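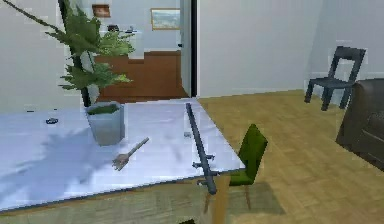 I have been teaching a simulated robot to tidy a table since the spring, and most of my evenings now go into showing it how, one demonstration at a time. The project is called Tillance (a name I picked when I thought it would be a weekend thing), and the way it works is that I sit at my desk with a little controller in my hand, move the arm around in a rendered apartment, and every movement gets saved so the learning part can chew on it overnight. This week's task is the brush. It lies in front of the planter with its tan handle angled up and its bristles fanned out at the other end, and you would think picking up a brush by its handle was the easiest thing in the world. I certainly did! But the plant leans up and over to the left with all those big leaves, and the long gray rod lies across the table on the other side, so there is really one nice comfortable path in and I took it every single time.

That turned out to be my first big mistake, and I made it for 400 demonstrations before I noticed. When I finally let the policy run by itself it did a lovely imitation of me, right up until I turned the brush a little, and then it reached for where the handle used to be and closed on nothing. I made a cup of tea and tried not to take it personally.

So I went back and started over with a bit more variety. I come in from high up, I come in low, I start with the wrist turned the wrong way and fix it halfway through. Sometimes I miss on purpose, back off, and try again, so there are recoveries in the data as well as clean grabs. I had read that advice in three or four places and ignored it, the way I ignore the part of a recipe that says to let the dough rest.

The other thing I learned is how much my own mood gets into the recordings. You can see it in the plots. After dinner I am slow and smooth, and late at night I get jerky and impatient, with a funny little pause before every grasp while I squint at the depth. The robot learned the pause. It hovers over the handle exactly like I do, as though it were looking for its glasses. I have gone back and trimmed the worst of those, and I now stop after 2 sessions in an evening, even when I feel like I'm on a roll.

For anybody who asked about the setup after my last post, I'm still using the Hurnlow controller, the older one with the stiff trigger. I tried guiding a real arm by hand at the Hasbridge open workshop last November, just holding it by the wrist and walking it through the motion, and I loved how natural it felt. My hands knew what to do. With the controller I have to think about it, but I can do it in my socks at home and reset the whole table with one key, and that wins most nights.

Next up is the rod. I have no idea yet where I want the gripper to take hold of it, with those two pegs sticking out near the one end, so I expect a good many ugly attempts before I have any worth keeping. I'll post the numbers when there are some.

Posted Sep 21, 2024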